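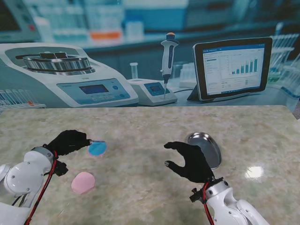
Probability, Week 3: Counting What You Can't See

Okay, last time we finished with expected value, and a few of you stayed behind to ask why I kept going on about replacement. So let's start there, and then get to the part I love, which is estimating how big a population is when you can't line everybody up and count.

With and without replacement

Say you have a bag with six tokens in it, three of one color and three of another. Draw one, look at it, put it back, draw again. The chance of getting two of the same color is 1/2. Now do it without putting the first one back. Whatever you drew, there are two left like it out of five, so the chance drops to 2/5. Small bag, big difference!

Make the bag bigger and the gap shrinks. With 1000 tokens, half and half, the without-replacement answer is 499/999, and you'd have to squint to tell that apart from 1/2. We'll use this later when I get lazy and pretend draws are independent. (Raymonde Sutherland, who taught this course before me, used to take a point off for not saying so out loud. I won't, but please write it down.)

Mark and recapture

Now suppose there's a pond, call it Jummont Pond, and you want to know how many fish are in it. You catch 180 of them, put a little mark on each one, and let them go. In August you come back and catch a second batch. Some of those have marks and some don't.

The idea is that the share of marked fish in your second catch should look like the share of marked fish in the whole pond. So if M is the number you marked, C is the size of the second catch, and R is how many in that catch were marked, then

N = M x C / R

Try it with M = 180, C = 120, R = 18. You get 180 x 120 / 18 = 1200 fish. Do it by hand once – it sticks better that way.

What has to be true

The marks can't fall off. The fish have to mix back in before you return. No births, deaths or fish wandering off in between. And a marked fish has to be as easy to catch as any other, and that's the one that usually goes wrong in real life. If marked fish get shy of nets, R comes out too small. Which way does that push N? Think about it before you read on.

(It pushes N up. R is on the bottom.)

There's also a problem when R is zero, for obvious reasons. The usual fix is the Chapman version:

N = (M + 1)(C + 1) / (R + 1) – 1

With our numbers that's 181 x 121 / 19 – 1, so a little under 1152. Leonidas Rallis asked in section why the two answers are so far apart, and it's a good question. Eighteen is a pretty small R. We'll put a standard error on it next week.

For next time

Redo the pond example with R = 9 and then R = 36, using both formulas. Bring your work on paper, please.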